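Water and power at Camwood cabin, season notes

September 5, 2022

We closed out the summer bookings at Camwood last week, so these are the numbers I keep for myself and for anyone thinking of renting out a small place off the main line. The cabin sits above Draltgate at the end of a gravel road. It sleeps six and runs on a well, a propane heater and a 210-gallon storage tank.

In May I replaced the pressure switch and moved the cut-in point up slightly. Guests had complained that the upstairs shower went weak when the kitchen tap was open. The complaints stopped after that.
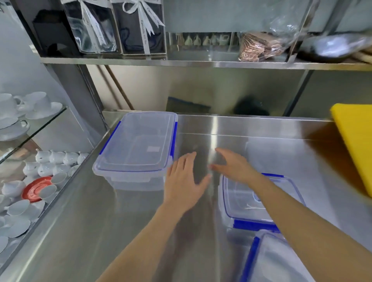 Oda, commenting on my spring post, wrote that a higher cut-in only hides a tired pressure tank, and that I should check the air charge before blaming the switch. Fair point. I checked it and it was 3 psi low – corrected now.

Power use averaged 232 kWh per booked week. Most of that is the well pump and the water heater fan. The refrigerator is minor. I have set aside $800 for a soft-start unit on the pump, to be fitted before the road closes.

Check-out stays at 10. The Plenlow cleaning crew needs four hours between parties, and the tank needs nearly as long to refill after a full house.

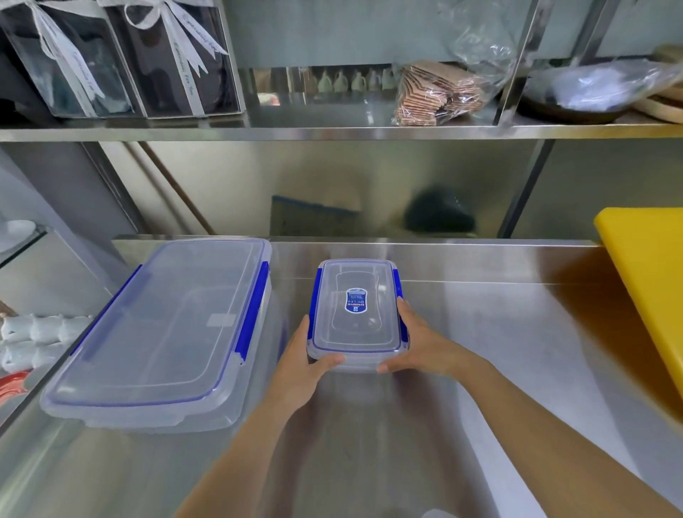
Winter rates

Unchanged from last year, two-night minimum. Chains required past the lower gate.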